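# Gratitude journals and long-term illness: a sceptic's FAQ

**Do I have to keep a gratitude journal if I'm chronically ill?**

No. Plenty of people will hand you one, usually with a pen. You can say thanks and put it in a drawer.
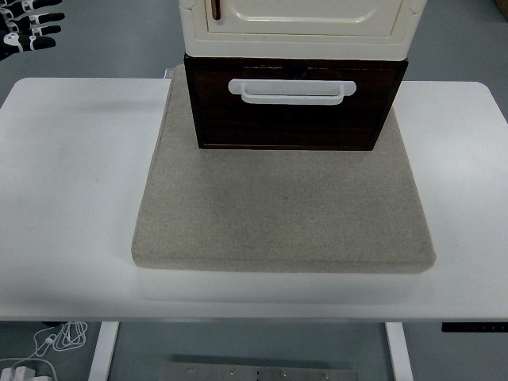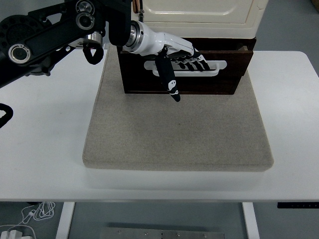
A reader in Rostcombe disagrees: she wrote in March that hers got her through a bad winter, and that I should try it for longer than 10 days before complaining. Fair enough. I went back and did 27. My fatigue didn't change. I did get better at noticing which mornings were worth using, and I'll give her that much.

**What about apps like Minja or Vuvico?**

I tried both. Minja sends three reminders a day, which is a lot of cheerfulness when you can't get up. Vuvico is quieter but wants you to score your mood before it lets you write anything. Paper does the same job.

**Furnar's page says 2,973 users "feel more positive." Doesn't that count?**

More positive than what? The page doesn't say how many people quit, or how sick any of them were. I'd want both numbers before paying.

**Can it make things worse?**

It did for me, on flare days. Hunting for something nice to write felt like homework, and I felt guilty when I came up blank. I skip those days now.

**Should I tell my doctor I'm doing it?**

If it's replacing sleep, medication or appointments, yes. Otherwise mention it if you feel like it.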